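Moving nine years of mail off a hosted account

I finished moving my mail archive off the Bondaner account in August. These are my notes on the process, mostly so I can repeat it for the work address.
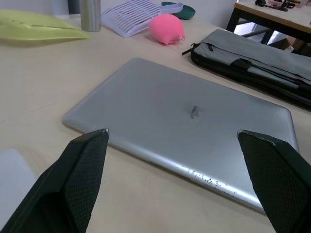

Starting point

The account held nine years of mail in 536 folders. Most of those folders came from a filter I wrote early on, which made a new one for every mailing list and every order confirmation sender. A large share held a single message. Bondaner allows IMAP access on the plan I had, but it limits each session to 3 connections and drops the session without an error when you go over. My sync client opens five by default. I spent an evening reading logs before I found that.

Export

I set the client to one connection and left it running overnight. The target was Maildir, one file per message. I have used mbox before and do not want to go back to it. A single bad byte in a large mbox file can confuse the parser for everything after it, and incremental backups copy the whole file each time one message changes.

The first pass finished at 4:40 in the morning. Comparing message counts per folder, I was short by 1,312. All of the missing messages were in folders with a slash in the name. The server treats the slash as a plain character and the client treats it as a separator, so it asked for folders that did not exist and moved on. I renamed those folders in webmail and ran the sync again. The counts matched.

Duplicates

Keabetswe Mabaso wrote a post a while back on removing duplicates by Message-ID, and I followed it with one change. Some old newsletters reuse the same ID for every issue, so I compare the ID and a hash of the body together. Headers stay out of the hash - the Received lines differ between copies of the same message.

Search

I tried Juntunen first. It indexed quickly but ignored attachments, and half of what I look for is in a PDF. Sturnik is slower and its query syntax takes some learning, but it reads attachments and keeps its index outside the mail directory. Ambros Reisinger pointed out that the default tokenizer splits on hyphens, which breaks invoice numbers. There is a setting for it in the config file, under "terms". Change it before the first index run, or you will be doing the run twice.

Still open

Calendar invites came across as plain attachments and I have not decided what to do with them. The old account is paid up for another three months, so the filters are still forwarding there.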